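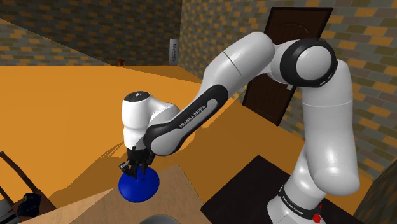 A lid task in simulation, with the gripper over the knob of the blue lid.

The case against scoring manipulation software by success rate

Most manipulation stacks are still judged by one number. The task is run 100 times in simulation, a checker decides whether each run ended in the goal state, and the percentage goes into the results table. For a lid task the checker usually compares the pose of the lid with a target pose and applies a tolerance. I want to argue that this number should be demoted to a footnote, and that the log of planner and controller behaviour should take its place.

Consider what the checker discards. A run in which the planner found a path on its first query and the controller tracked it closely counts as one success. So does a run in which the planner failed repeatedly, the recovery routine moved the arm to a neutral posture, the perception module revised its estimate of the knob, and the fingers closed on it with most of the grip force going sideways. Anyone who has to put the software on hardware cares a great deal about the difference.

Last February I reran the lid task on Brindwood, the benchmark our group uses, with the tracing in Grakitz switched on. The planner was sampling-based and the controller was a joint impedance loop with fixed gains. The headline result was respectable: almost 100 successes in a batch of 100. The traces were less so. In 17 of the successful runs the commanded torque on at least one joint sat at its limit during the final approach. The simulator clips the value silently and carries on. A real arm would probably stop with a fault, and the run would be over before the fingers closed.

None of this was hidden by the simulator. The values were computed at every step and thrown away because no one had asked for them. That is a tooling problem, and a cheap one to fix. Grakitz writes joint commands, contact forces and planner queries to a single file on a shared clock. Reading that file takes patience, but no special skill.

The usual reply is that a single score makes methods comparable. I accept that comparison matters. I do not accept that the score provides it. The tolerance on the lid pose is a free parameter, and so are the time limit, the friction at the knob and the number of replans allowed. On Brindwood the default is 5 replans. Öberg, which many groups use for the same kind of task, sets no limit at all. Two papers can therefore report the same percentage for the same nominal task and have measured different things.

A second reply is that visual variety takes care of it. Change the wall textures, the floor colour and the light direction, and a method that still scores well must be sound. Randomised rendering is a reasonable test of the perception module. It says nothing about the rest. A hard shadow falling across a table may shift the estimated edge of a lid by several pixels, and that is worth knowing, but the torque loop never sees the shadow. If the error is absorbed by compliance at the fingers, the success rate will not show it. The contact force will.

What I would like to see reported is modest. For each run: planner queries and their outcomes, the smallest clearance along the executed path, peak torque as a fraction of the limit, peak contact force, and the difference between the estimated and true object pose at the moment of grasp. The simulator knows the true pose, so the last of these costs nothing. Avham already exports most of the list, though the clearance figure is computed on the planned path and needs redoing on the executed one.

There is a cost in page space – a distribution takes more room than a percentage – and reviewers will have to read plots. Some methods that look strong now will look worse, including one of mine, whose recovery routine was doing more of the work than the planner it was written to support.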